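Workshop Tips: Trying Out Grippers Without Losing Your Fruit or Your Temper

Choosing a gripper is a lot like choosing a tin opener. They all look sensible in the shop, and you find out which sort you have bought when dinner is at stake. These tips come from a long stretch of comparing two-finger grippers on a white arm, mostly in simulation and now and then on a real bench with real bananas. The simulated bananas keep better.

Start in the simulator, even if you own the arm

A virtual table costs nothing to clear. You can swap a Betetti gripper for a Kindeck in the time it takes to find the right hex key for the real thing, and no one has to mop. Put the same objects out every time. If the fruit wanders between runs, you are comparing fruit.

Pick awkward shopping

Cubes are for people who want good news. A fair test layout has something round, something bent, something small and something slippery. We settled on an orange, a banana, a little red fruit and two drinks cans, one of them on its side. A basket at the far end gives the arm somewhere to put it all, should it feel inclined.

The orange flatters everybody. It's the same from every side and it forgives a sloppy approach, so run it first if you need cheering up. The banana is another matter. Grip it across the middle with the fingers square to the curve. Grip it by the end and it will swing like a pub sign.

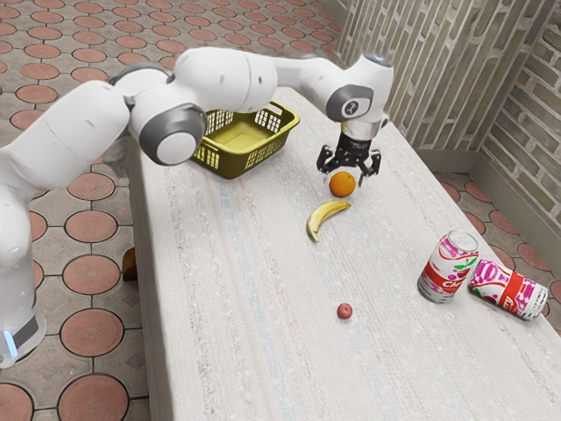 Open wide before you go down

Most of our early knocks had one dull cause: the fingers were still opening on the way down. Get them fully spread above the object, pause, then lower. It adds a moment to each pick and saves you chasing an orange across the floor. The Kindeck will let you do both moves at once, and its manual is rather proud of this. Ignore the manual until you have the heights right.

Check the gap against your widest object, too. A gripper that opens just wide enough is a gripper that doesn't open wide enough, once the arm is a hair off to one side.

Small things are a height problem

People blame the fingers when a small fruit gets left behind. Have a look at the fingertip height first. A plum-sized thing needs the tips nearly on the cloth, and a cautious safety margin under the tips will have you closing on thin air with great confidence. Lower the margin for small items only. If you lower it for everything you will be filing fingertips by teatime.

Squeeze less than you think

With cans, set the force low and creep up. A full can puts up with almost anything and an empty one with almost nothing, so decide which you're testing and write it on the sheet. For a can lying down, turn the wrist so that the fingers close across it. Closing end to end looks terribly clever in the planner and rarely survives the lift.

Keep a dull notebook

One line per run: gripper, object, force, picked or dropped. Mine for the December trials has 237 lines in it and makes poor bedtime reading, but it settled an argument over the Kohlhase controller that had been going on since the summer. The controller was blamed for every late stop. The notebook put nearly 100 of the runs on the old settings file, which I had loaded. I have since apologised to the controller.

Change one thing at a time

Gripper or controller or camera position. Never a pair of them together, however late it is. If you must move the camera, put the old view back and repeat a few runs before you trust the new one. A small change of viewpoint can make the same layout look like a different table, and some picking software is easily upset.

Leave the elbow some room

It's easy to watch the fingers and forget there's a whole arm following them about. Anything put down near the base, such as a basket with a tall side, is something for the elbow to swing through. Run the path to the far corner once with nothing in the grip, at slow speed, and keep your eyes on the joints.

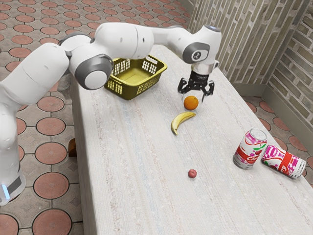
Words and bruised fruit: the Mulero bench notes
Posted 11 Sep 2018 in Workshop Tips

Now for the real bench

Once a gripper behaves on the screen, try it on the table, and expect it to sulk. Real cloth rucks up. Tape the edges down. Wipe the finger pads between fruit and cans, or the second lot of results will mostly tell you about juice.

Start at a quarter of the speed you used in simulation and keep the stop button within reach of the hand you don't use for tea. Use fruit you were going to cook anyway. A banana that has been through 59 picks is no use in a lunchbox, though it makes perfectly good banana bread.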